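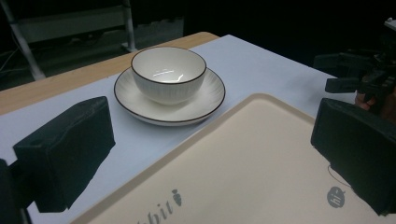 Progress Report to the Zatberg Fund
Comparison of Padded Gripper Fingers for Tableware Handling
Submitted by Orestis Moschos, Project Lead
June 6, 2019

1. Purpose of this report

This report covers work completed under the Moura project from February to the present date. The grant supports a side-by-side comparison of two finger designs, the Tesusen and the Trukton, used first on hand-held grippers and later on a pair of bench-mounted arms. The same camera position and the same controller settings are kept throughout, so that differences in results can be traced to the fingers.

The first stage, hand-held recording, is complete. The second stage, replay and testing on the arms, has begun and is described in Section 4. Spending remains within the approved budget, and no change to the end date is requested.

2. Hand-held recording

Operators worked at a table with one gripper in each hand. The core task was to move a bowl and its plate to a serving tray and back again. Variations included lifting the bowl alone, lifting both pieces together, and sliding the plate toward the table edge before taking hold of it. Starting positions were changed between recordings according to a written schedule.

A total of 1,332 recordings were made. Of these, 61 were set aside after review. The most frequent fault was loss of position tracking on one of the two grippers, usually when an operator crossed one wrist over the other. A smaller group was set aside because the start signal had been missed and the opening movement was not captured. Recordings in which a dish slipped were kept, provided the data were complete, and were marked as failed grasps.

The two finger designs differ mainly in the shape of the contact face. The Tesusen finger has a flat face with an even layer of padding. The Trukton finger has thicker padding that becomes thinner toward the tip. Both fit the same mount, and a change from one to the other takes a trained operator less than five minutes.

Operators reported that the Trukton finger was more forgiving on the curved wall of a bowl. The same operators found it harder to bring under the rim of a plate lying flat, where the thicker padding made contact with the table too early. The Tesusen finger gave the opposite result. It was easy to place beneath a rim, but it needed a more exact approach angle on the bowl. These are the views of the people who used the equipment and are reported as such - they were collected before the arm tests and were not used to adjust them. 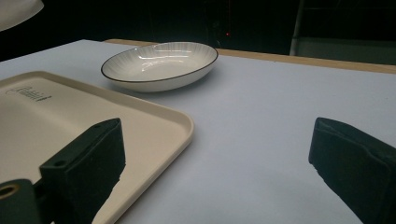

Does the padding need to be replaced during a long recording session?

Under the present procedure, the padding is checked at the start of each session and replaced when the surface has begun to lift at a corner. The Trukton padding has required replacement more often, mainly at the thin end near the tip. Spare sets are prepared in advance, and the change is written in the session log so that results can be compared before and after.

3. Cameras and controllers

Each gripper carries its own camera, and a further camera records from the operator's head position. Early in the period, the hand-mounted cameras were set to automatic exposure. Glossy dishes caused the exposure to shift as the gripper moved closer, and recordings made within the same hour did not match one another. Exposure has since been fixed, and the overhead lighting is left at one setting.

Two controllers were considered for the arm stage. The first closes the fingers to a set width, and the second closes them until a set resistance is felt. The project has adopted the second for all formal tests. The set-width controller performed well in setup trials with a single bowl but required a new value for every change in dish or finger, which would have made a fair comparison difficult.

Cable routing also received attention. A cable that pulls on the wrist near the end of a reach can change the way an operator holds the gripper. The project now asks operators to complete one full reach to the far side of the table before recording starts, and to adjust the cable if any pull is felt.

4. First results on the arms

The first test series consisted of 200 trials, with 100 for each finger design. Bowl lifts and plate lifts were given equal weight. The Trukton finger completed more of the bowl lifts, and the Tesusen finger completed more of the plate lifts, in agreement with the operator reports. The gap was wider for plates than for bowls.

When the two pieces were lifted together, neither design was satisfactory. In most failed trials the plate was held firmly while the bowl moved on top of it, and the trial was stopped by the supervising engineer. A slower lift reduced this movement in setup work, but the speed had already been fixed for the test series and was left unchanged.
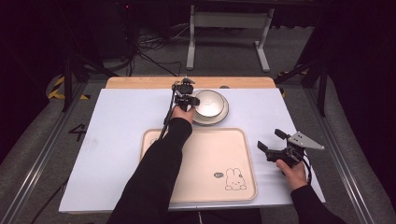 Could one arm be fitted with each finger design?

Mixed fitting is possible with the current mounts and is planned for the next series. The arm that takes the plate would carry the Tesusen fingers, and the arm that takes the bowl would carry the Trukton fingers. Existing recordings can be used for part of this work, but a further set will be needed in which operators hold one gripper of each kind.

5. Difficulties and corrective steps

Delivery of the second set of Trukton fingers was later than agreed. Recording with the Tesusen fingers was moved forward to fill the gap, which means that the operators had more practice by the time they used the Trukton design. A short repeat of the Tesusen recordings will be made to measure the effect of this practice.

6. Work planned for the next period

The project will complete the repeat recordings, carry out the mixed-finger series, and test a reduced lifting speed for stacked dishes. A revised Trukton finger with thinner padding along its lower edge has been requested from the supplier. If it arrives in time, it will be tested on plates only.

The full trial log and the list of excluded recordings will be sent to the Zatberg Fund under separate cover.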